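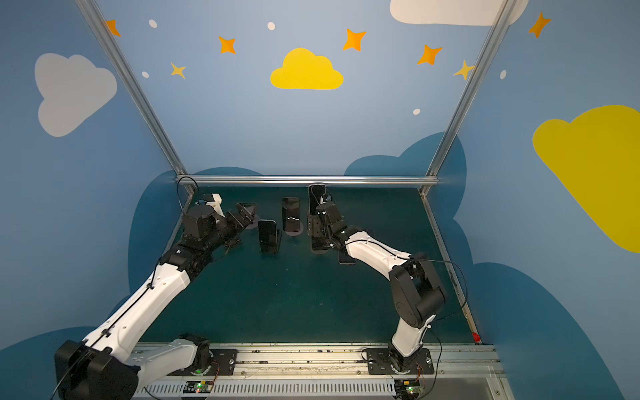
The cloud-and-star booth, with its dark green tabletop.

The manager of the Caron display workshop said the printed walls were chosen for their colour. "We wanted a night sky that still felt cheerful," she said. "The orange stars were the last thing we agreed on."

Turketti supplied the artwork, and the workshop paid $288 for printing. The aluminium posts and rails were a separate order. Asked about future designs, the manager said 2 were under review and that the clouds would stay in both.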